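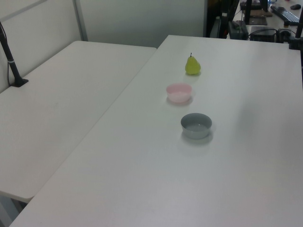 この記事は約2分で読めます

製作日誌 2019年11月2日
共同工房「トランネス」 卓上アーム製作班

本日は、5月より製作を進めている卓上アーム「ゾラシャム改めストルーラ」の把持試験に向け、作業台上の配置確認を実施した。なお、旧称の使用は本日をもって終了し、以後の記録は「ストルーラ」に統一する。

試験対象物は、緑色の洋梨、淡い桃色の浅い鉢、灰色の小鉢とした。洋梨を最も奥に立て、手前に向かって桃色の鉢、灰色の鉢の順に置いている。直線上に厳密に揃えることはせず、左右にわずかなずれを残した。鉢には何も入れない。

台は白色のため、灰色の鉢の縁は識別しやすい一方、桃色の鉢の内側は台の色に近く、認識処理の閾値について再検討を要する。洋梨の影は淡く、現行の照明条件で差し支えないものと判断する。

左側の台は主作業台より天板がやや低い。両者をまたぐ動作は当面禁止とし、動作範囲の上限を制御プログラム側に設定することとした。設定作業はセンガ・パターソン氏が担当する。奥の机の周辺については、配線の整理が未了である。次回の作業開始前に、ケーブルの結束および識別札の取付けを行うこと。

手首関節の減速機に関しては、ハフステイン社より交換部品2点を受領済みである。固定ねじ4本のうち、長さの異なるものが混在していたため、在庫品に差し替えた。締付け後の再点検は明日以降に行う。

ロヴィーサ・ヘグルンド氏より、洋梨の把持を鉢への移載より先に試みるべきとの意見が提出された。果皮を傷めるおそれがあることから、筆者は鉢の把持を先行させる案を支持している。本件は結論に至らず、次回へ持ち越しとした。

工房の利用時間は夜間枠の2時間であった。工具の返却を確認のうえ、退室記録に署名した。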